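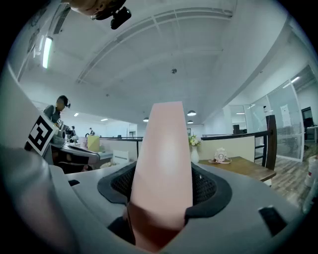
*Long beams across the white ceiling.*

I spent most of February getting ready for the Isemville choir weekend. We had 23 singers signed up and one piano, an old upright that Bo-ram Seo tuned twice in the same afternoon.

The program was 42 minutes long. We dropped the second encore after the first run-through and kept the slow piece by Ok-hee Hong, which the altos still find hard in the middle section. I'm one of them.

The hall in Nilcombe holds up to 175 people. Tickets go on sale next month at the door and at the library. I still need to find my black folder before then.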